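Estach Checkered Crew-Neck Sweater, Article 1381

Palline Product Desk
5 November 2023

The Estach is a checkered knit sweater with long sleeves and a rounded crew-neck collar. The pattern alternates dark and cream squares over the body and the sleeves. It is the heaviest-looking article in the Palline knitwear range and one of the lighter ones on the scale: size medium weighs 300 g. The article number is printed on the packing slip and on the inner label, and it should be quoted in any question about sizing or exchange.

Measurements

All measurements are taken with the garment lying flat, front side up, on a surface larger than the garment. Chest width in size medium is 53 cm, measured from one underarm seam to the other. Measurements for the remaining sizes are on the size card supplied with the order.

A flat measurement is only repeatable when the fabric is at rest. The check makes this easy to judge. Where the knit is stretched or folded over itself, the rows of squares bend, and the squares on the curve look longer than the ones beside them. Wrinkles gather mainly near the shoulders and the hem. Smooth these areas outward with an open hand before measuring. Do not pull at the hem, which lengthens the body and narrows the chest at the same time.

Sleeves may be left at the side or folded down along the body while the chest is measured. Either position is acceptable, provided the sleeve doesn't lie over the underarm seam.
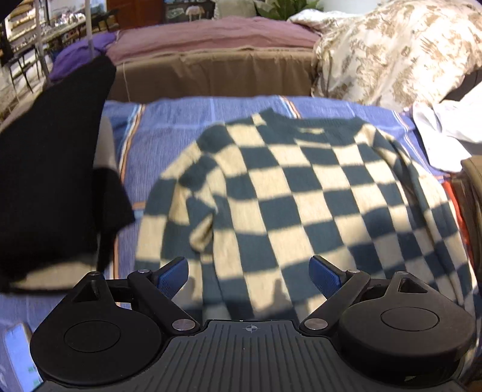 One buyer wrote to us that the chest figure on the card was wrong, then wrote again to say that the sweater had been measured on a hanger. On the bed, with the shoulders smoothed out, it came to the number on the card. The same buyer asked for the method to be put ahead of the size information, and we have moved it there.

A hanger gives a different result because the weight of the body and sleeves is carried at the shoulder. The knit drops, the chest closes in, and the tape reads narrow. Differences between a hung and a flat measurement are not treated as a fault. For the same reason the Estach should be stored folded.

Surface

The outer face has a soft, fuzzy finish. Some loose fiber is normal during the first few wearings and will show most clearly on dark clothing worn next to it. Brush the surface in one direction with a dry garment brush. Adhesive rollers lift the finish along with the lint and are not recommended.

The inner face is smoother than the outer one. On the cream squares, a dark lining or undershirt may be faintly visible in strong light. Buyers who wear the sweater over a shirt generally choose the size above their usual one; the collar is cut the same way in every size.

Folding

The check can be used as a guide, as its rows run level when the body is lying square. Any bed, table or countertop will do if the whole garment fits on it. A bed has some give, so press lightly.

Lay the sweater front side down and smooth the body. Bring one side in toward the center, with the fold line running down from the shoulder, and turn the sleeve back along the fold. Repeat on the other side. The two folded edges should be parallel. If the rows of squares slope, open that side and start it again; a crooked first fold can't be corrected by a later one.

Fold the hem up to the middle of the body, then fold again to meet the collar. Turn the sweater over. The collar should be centered and should not be trapped under the fold. Leave 8 cm of clearance above the finished stack if it is going in a drawer, so that the outer face isn't rubbed when the drawer is opened.

Sorting and storage

Fold the Estach before plain garments of the same load. It takes up more surface when spread out, and its fuzzy finish picks up lint from whatever is lying under it. Black pieces should be kept on a separate part of the bed until the sweater is put away — cream squares show dark fiber at once, and dark fabric shows cream fiber just as readily. A smooth woven sheet is a suitable base. Fleece blankets and towels are not.
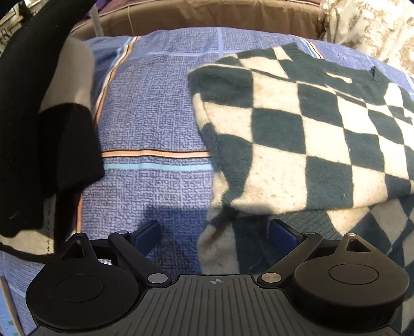 Black garments with cream panels, such as the Morais, need the same separation. Fold them with the cream panel inward when they share a shelf with darker knitwear, and place them above the Estach and never underneath it. The sweater can support a light garment without marking but will leave fiber on anything it rests on.

For seasonal storage, the folded sweater fits the Jeltlow fabric box. Close the lid without compressing the contents. Garments packed away in February should be taken out, opened flat and refolded along different lines before they are worn again. Creases across the check relax when the knit is left open on a flat surface overnight.

Care

Follow the care label sewn into the side seam. Turn the garment inside out before laundering, and wash it apart from articles with zippers or hook fasteners. Reshape while damp, using the level of the rows as reference. Do not dry over a rail.

Exchange

Unworn articles may be exchanged for another size. Fold as above, with the label side up, and include the packing slip. Brushed or laundered articles are not accepted.

Comments

Guest
Is the collar tight? I have the older Palline crew neck and it's a fight to get on every time.

Palline Product Desk
The Estach collar has more stretch than the earlier crew neck. The opening in the relaxed state is the same.

Guest
Lining up the rows works for the first side. On the second I always end up a square off. Doesn't bother me in a drawer but on an open shelf it does.

Guest
Mine shed on a black coat for two weeks and then quit. Brush did more than the wash did.

Guest
Please add sleeve length to the page. I lost the card.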